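4.3 Comparing grippers on the door task

Run this test in the simulator before you mount a new gripper on the real arm. The left arm works the door. The right arm stays idle.

1. Load the Nevitz house file and choose the white paneled door.

2. Select the gripper for the left arm. Leave the right arm set to Hold.

3. Set grip force to 70 percent. Do not use 100 percent on the first run — the fingers may pass through the lever and the run will not count.

Note: If you change the finger length, reload the controller. It keeps the old reach until you do.

4. Start the run and watch the head view. Check the left gripper against the door and keep the right gripper clear of it.
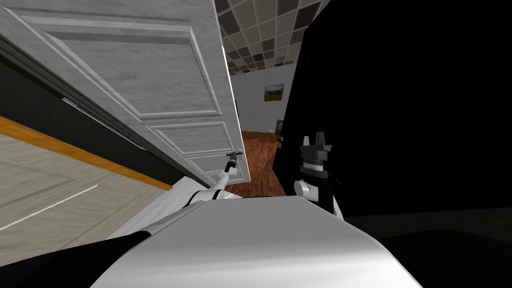
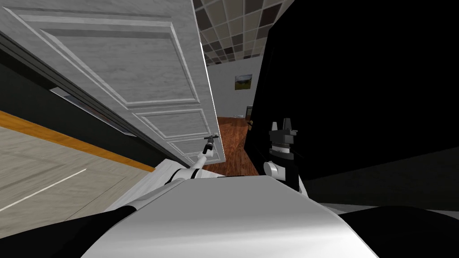 5. Stop the run and save the log under the gripper name. Repeat with the second gripper, using the same start pose.

Caution: Do not drag the arm by hand in the viewer while the controller is on. The log will show false contact forces.

6. Open both logs and compare slip and peak force. Send odd results to Hedvika Kolář with the log attached.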